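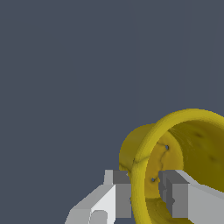 Fastthorpe Community Meals: Progress Report to the Lenari Fund, June

Prepared by Danica Jelínek, Program Manager

1. Service delivery
The program served 339 lunches in the reporting period against a target of 300. Demand was highest among older residents of the Trokach estate, where a second delivery run has been added. Nine households remain on the waiting list.

2. Staffing and training
Obadia Lyimo began as kitchen coordinator at the start of the period. All kitchen staff hold current food safety certificates. Recruitment of a relief driver is continuing, and Petro Maksymiv is covering the Didenko Street run until the position is filled.
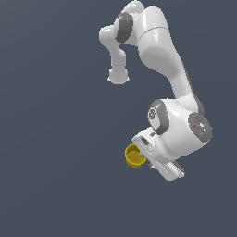
3. Budget
Spending on fresh produce was $38 over the monthly allocation, owing to higher vegetable prices. The difference was met from the fuel line. No change to the grant total is sought.

4. Next period
The program will trial a soft-food menu and revise the client survey. Ivan Antoniuk will organise the survey mail-out. Approval is requested to carry unspent training funds forward to the next period.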